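Tags: Workshop log, Faults, Kendel cell

November, late shift. Right arm dropped out again on the tidy-up run, 40 minutes in -- wrist overcurrent, same as before!

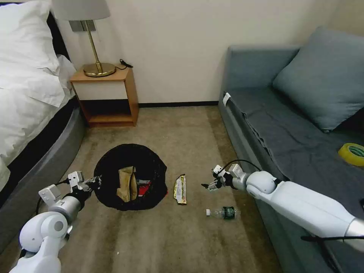
Does it need a power cycle to recover? A soft reset from the console clears it.

Pulled the Distlow logs and the spike hits 58 on the right wrist, always low down. I was reaching for the tape on the sofa when I noticed how the cables loop under that arm -- bet one is dragging. Slack is now 2 cm shorter.

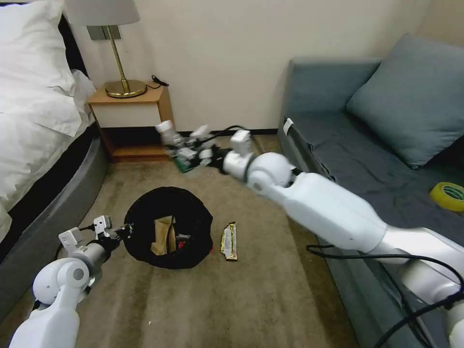

Right gripper by the circuit board, left one by the bag.

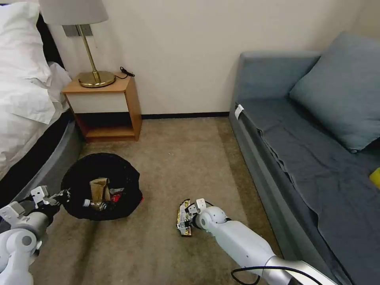
Right arm down at carpet height.

Five more runs tomorrow.

We use cookies to remember your settings. Accept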